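Our gripper project, part two: what the hand-held demos taught us

So, picking up from where Yoga Nasution left off in the last report! By now the idea was settled: a person does the task by hand with two grippers, the marker cubes tell us where each gripper is, and a policy learns from the recordings. My part was finding out how much the cubes cost us when they disappear from view.

I recorded 538 demos (my back still remembers) and ran every one through the pose tracker that Tzu-hsuan Lai wrote, which we call Savlow. A demo only counted as clean if both cubes were tracked from start to finish. On the first pass, 264 of them were clean. Less than half! I was pretty bummed, and Kwan-ho Peng bought me noodles. 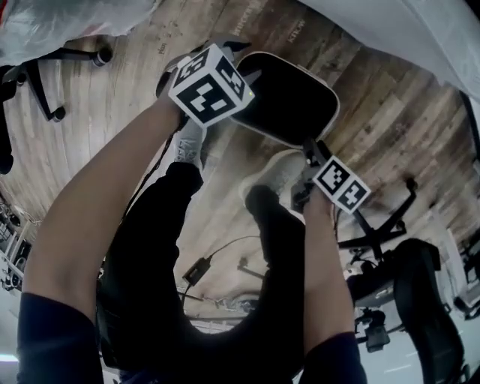 Fig. 3. Both grippers and their marker cubes, with the black pad between them.

Most of the bad ones came from tilting a wrist so far that only a sliver of one cube face showed. Tzu-hsuan changed the tracker so it could fill in short gaps using the gripper's last known motion - nothing fancy, just a smoother - and plenty of the lost demos came back. The long gaps stayed lost, and I think throwing those out is right.

Then we trained two policies, one on the clean set and one with the repaired demos added. The second was steadier when both arms had to move together (my favorite part to watch), but it still let go too early sometimes. I don't have a good explanation for that yet. My guess is the gripper width signal lags a bit, and I want to check it in May with the Fimach logger.

Last updated: 18th February

Comments

Siu-ming Lai: Did you try a bigger cube? We had the same wrist trouble on Assunção.

Chi-keung Chuang: Nice work! How long a gap can the smoother handle before it drifts?

Contact: Skitberg Student Lab | Copyright Skitberg Student Lab | Back to top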